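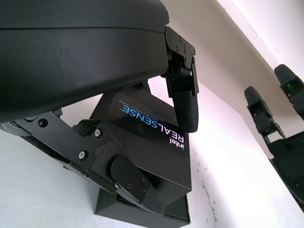
Marzo. Por Yhon Agudelo

Consejos de taller: convivir con una célula de dos pinzas

En el taller de Urban, la célula de clasificación ocupa desde el invierno el banco donde antes dos personas separaban herrajes a mano. El trabajo manual no ha desaparecido. Ha pasado a la preparación de bandejas, la revisión de piezas rechazadas y el mantenimiento de las pinzas.

Limpieza de la óptica. Paño de microfibra seco, sin alcohol sobre el cristal. En la D405, que trabaja a corta distancia, una huella de grasa basta para que la pieza se lea mal. Se limpia al empezar cada turno.

Almohadillas de goma. Revisar los bordes cada 800 ciclos y sustituirlas a los 2000, siempre por parejas. Una almohadilla nueva frente a otra gastada desplaza el punto de agarre.

Tornillería del varillaje. Repasar el apriete con llave dinamométrica y marcar cada cabeza con una línea de pintura. Si la línea no coincide, se para la célula y se anota.

Paredes y superficies claras. Usar detergente neutro y dejar secar 15 minutos antes de rearmar. No pulverizar nunca hacia los dedos.

Turnos. Lenka Polák, encargada del banco, reparte ahora la supervisión en tramos cortos: vigilar una pantalla cansa de otra manera que clasificar. Quien supervisa no prepara bandejas a la vez. Los rechazos van a la caja 882 y se revisan antes del relevo, con los dos operarios presentes.

Las almohadillas de repuesto se guardan en el cajón inferior, lejos del disolvente.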